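Re: [commonroom] Moving the reading table – can we just decide?
29 July 2018

Jonalyn Gatchalian wrote:
> Hi all, I'd like to move the reading table over by the lockers and
> get a proper Gusetti table for it, 900 by 1,105, quoted at 300
> including delivery. The one we have is too small to be any use and
> the tablecloth makes it look like somebody's grandmother's porch.
> I also think the chairs should match. Any objections before I
> order? If I hear nothing I'll go ahead.

Well, you're hearing something.

I'm not against spending money on the room. I am against spending 300 on a table when I can't see what is wrong with the table we've got. "Too small to be any use" for what? People put a book and a drink on it. It holds a book and a drink. 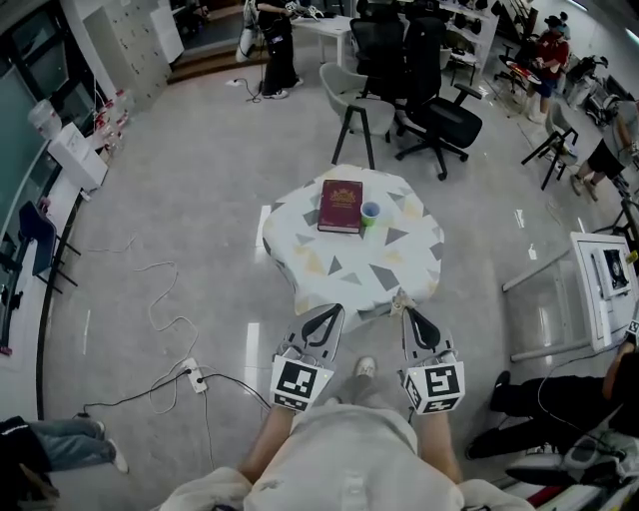
The table as it stands, cloth and all.

If the cup is what worries you, fine, I'd move it away from the book too. It's nearly touching the cover, and I wouldn't want coffee on a red hardcover with gold lettering. But people will set a cup next to a book on a bigger table just as happily. We had this same argument in December over the Udeck trays, and I have yet to see anyone use one.

As for the cloth, I like the triangles. Take it off if you must, but look at what's under it before you order a replacement. A new cloth from Flistora would be 75, and I'm not convinced we need that either.

Matching chairs I'd put last. The gray plastic one is fine for ten minutes and the mesh ones are fine for an hour. Why would we want them all the same? 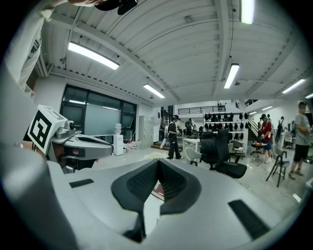

My bigger doubt is about the location. You say "over by the lockers" as if that were a quiet corner, and I don't believe it is one. The water dispenser sits on the white cabinet along the windows, and the lockers start just to the right of that. Put a reader there and everyone filling a glass will be standing at their elbow. I'd also like to know where the bottles on the floor by the cabinet are supposed to go, or are we going to read around them?

The light is the one point I'll give you. I can see the appeal of sitting closer to that window wall. So drag the old table over, leave it there for a few weeks, and see if anybody sits at it. That costs nothing. If it gets used and people complain about the size, get a second quote (Ambrosio does tables too, I think) and I'll stop grumbling.

Until then, please count this as an objection. And please don't treat silence from the rest of the list as a yes. Half of them don't read it.

Replies (4) | Share (0)
Contact the list owner | © 2018 commonroom list | Back to top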